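Coach of the Gulledano women's soccer club, eleven seasons in, and still carrying the cones herself

14 comments | 300 shares

She had warned me on the phone that she talks too long, and asked whether I minded. I said I didn't, and I'm glad, because by the time we finished our second pot of coffee she had told me more about running a small-town soccer club than I'd picked up in years of standing on sidelines with a notebook.

The coach doesn't care to see her name in print (she says the players' names belong there, and then won't give me those either), so she'll be "the coach" for our purposes. Everybody in Gulledano knows who she is anyway. She took over the women's team 11 years ago, when it had nine players and shared a field with the Isdale youth league.

"I said I'd do it until they found somebody," she told me, laughing. "I think I said until May. I didn't say which May, so I suppose they've got me there."

The club has 80 members now, counting the girls' sides, and its own field out past the grain elevator, with a slope toward the north goal that visiting teams complain about every fall. She is fond of that slope. She wanted me to know that it was there when they bought the land, that leveling it would cost more than the clubhouse did, and that both teams get to play downhill for a half, which seems fair to her.

What I'd come to ask about was the Nidel match, the one people here still bring up at the hardware store. Gulledano lost it by 2 goals after leading at the break, and a fair number of supporters have never forgiven her for taking off her best midfielder with half an hour to go.

"I'd do it again," she said, and set her cup down. "She was limping. Folks in the stands couldn't see it from that side, but I could, and she'd have played on that ankle until it came off. She was seventeen years old! I've had people tell me I threw the game away. Well, all right. I'd rather have that on my conscience than her ankle."

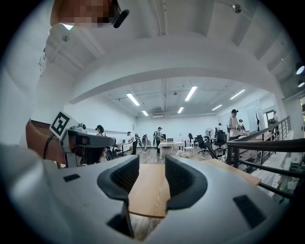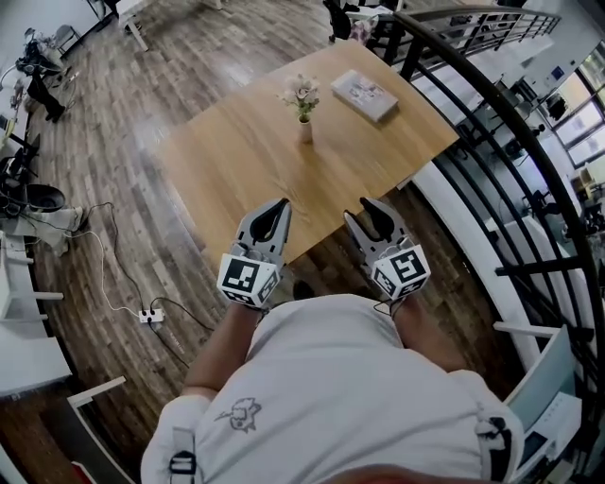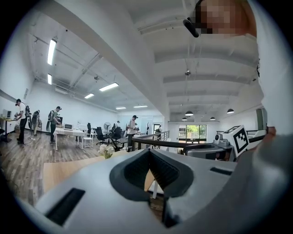

She does her planning at home, in the evening, after the dishes are put away and before the late news, and she has never taken to doing it on a screen. She has a tabletop of light wood, much the same pale color as the one in the pictures, and on it she lays out bottle caps for the players, blue for hers and red for the other side. She pushes them around for an hour or more, muttering, while her husband reads in the next room and now and then calls out a suggestion that she ignores. She showed me how she'd set up against Kuusisto in the cup — four across the back, the two wide players tucked in much farther than I would have guessed — and I'll admit I lost track of which cap was which somewhere around the third pass.

"You have to move them with your hands," she said. "I can look at a drawing all night and it doesn't go in. I pick one up and put it down over here, and then I see the hole it left behind."

They beat Kuusisto, for the record, and she gave all the credit to the goalkeeper.

I asked her what had changed most since she started, expecting to hear about phones or parents. She thought about it for quite a while. She said it was the driving. In the early days the whole team fit in two vans and everyone rode together, singing and fighting over the radio, and by the time they reached the other town they'd settled whatever needed settling. These days most of the players come in their own cars, straight from work, and some of them change in the parking lot.

"I don't blame them one bit, they've got jobs, they've got little ones," she said. "But I miss the vans. You could learn everything about a team in a van. Who was mad, who hadn't eaten, who had a new boyfriend and wasn't going to hear a word I said."

She'd like to bring back one shared trip a season, and she has her eye on the away match at Isdale, a long enough drive to be worth it and with a decent pie place on the way home. The players have been told. She says the younger ones groaned and the older ones asked who gets to pick the music.

As for how much longer she'll go on, she wouldn't say. It was nearly four o'clock by then and she had training at six, and there was a net with a hole in it that she wanted to mend while there was light. I carried one bag of balls out to the truck for her, and she took the other three.

14 comments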